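Lanska Robotics Club
Frequently asked questions

Who can join?
Any student enrolled at the college, in any subject. Most members have never built or programmed a robot before their first session. Staff may come as guests but cannot enter competitions with us.

When do you meet?
Every Friday from 5 until 8 in the evening during term. You can arrive late or leave early, but sign the sheet by the door either way. We close for August.

How much does it cost?
The first 2 sessions are free. After that there is a charge of £21 per term, which goes on parts and tape. Entry fees for competitions are paid separately by each team.

Do I need my own laptop?
It helps, but the club has a few to lend. They must stay in the room. If you bring your own, install the software from the members' page beforehand, as the download is slow on the guest network.

What is the Wandurska project?
Wandurska is our manipulation project. Members carry out small table tasks with hand-held grippers — sorting, folding, stacking, putting lids on boxes — and the recordings are used to train the arm. You do not need to write any code to take part. Each new person does a short practice run with an experienced member first.

And Wallinari?
Wallinari is the wheeled robot we enter in the Kozan Cup. The team is limited to five people and is chosen at the start of the year. Everyone else is welcome to help with testing.

What should I wear for a gripper session?
Ordinary clothes and closed shoes. Tie back long hair and take off bracelets and loose scarves. Coats and bags can go on the hooks in the corridor.

How long is a gripper session?
A slot lasts 50 minutes, including setting up and putting the tools back on charge. Please do not book more than one slot in a row. The grippers are heavier than they look and your wrists will get tired.
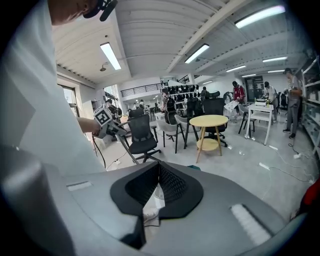

Grippers in use in the main workspace.

Can I work on my own idea?
Yes. Write half a page on what you want to make and which parts you need, and bring it to any meeting. Storage is limited, so unfinished work has to fit in one box with your name on it.

What if I break something?
Tell whoever is running the session and put the item in the repairs tray with a note. We do not charge for accidental damage.

Can I bring a friend?
Yes, once, without booking. After that they need to join. For gripper slots, anyone who comes along must have done the safety talk.

How do I sign up?
Come to a meeting or fill in the form on the Lanska students' page. Gripper slots open for booking on Friday at noon.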